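Unit Record: Flurkis, Second Revision

August 17, 2018

Designation: Flurkis. Class: bio-armor, assembled. Status: dormant, last bearer deceased. Height: 751 centimeters when fully extended, considerably less at rest.

This entry replaces the record posted on this blog in December. Several readers wrote to point out that the earlier version assigned Flurkis to the Prodo faction, which did not exist in the story until the third arc. The error was mine and has been corrected in the index.

Description: Flurkis is one of 118 units grown in the Prillodent vaults and the only one known to have refused its first bearer. It cannot speak. It communicates with the bearer through pressure on the left forearm, a system explained in full in the entry on Hlongwane. Its armor closes in under a second and may not be opened again until the bearer has slept.

Abilities: Limited flight, regeneration of the outer plates, and resistance to heat. The sonic weapon listed in the first revision has been removed. Halina Walczak, who maintains the timeline for this setting, has confirmed that it belonged to a separate unit destroyed in the year 2621.

Weaknesses: The control node behind the neck remains exposed for a short period after closing. Prolonged separation from a bearer results in loss of memory.

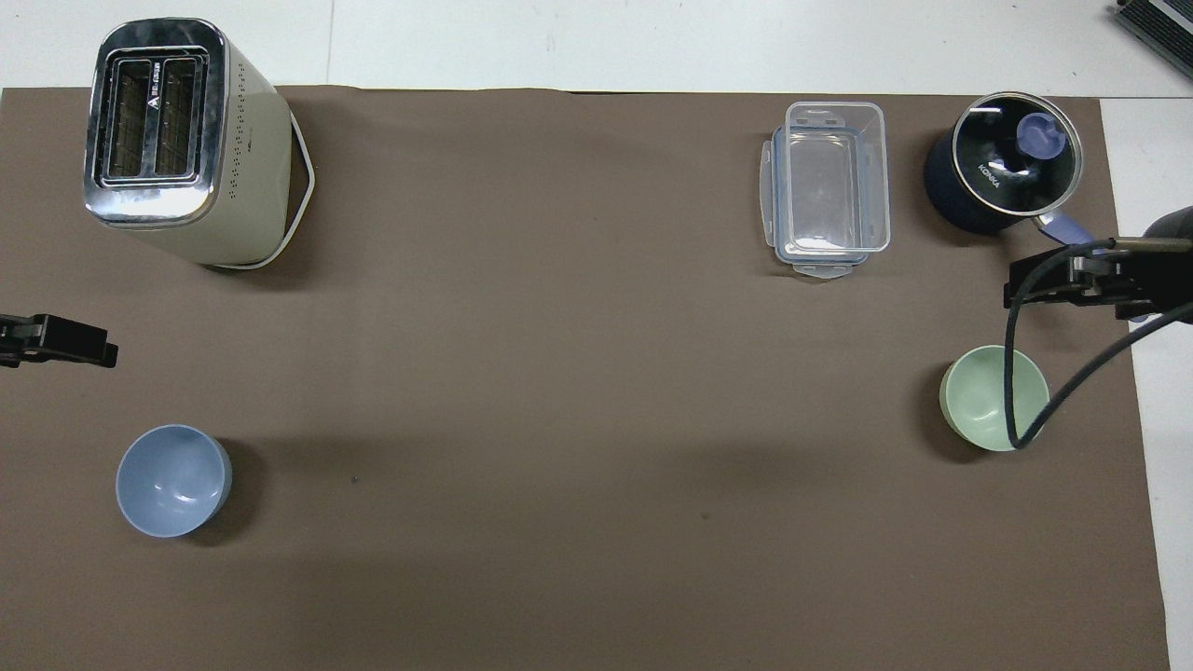
Two-slot toaster, top left, on the brown mat.

Contributors are reminded that new unit records should not exceed 500 words and must give the chapter in which the unit first appears. Annatjie Xaba has agreed to review all submissions concerning the Hlongwane arc. Records for the remaining Prillodent units will be posted as they are approved. Comments on this revision may be left under the entry.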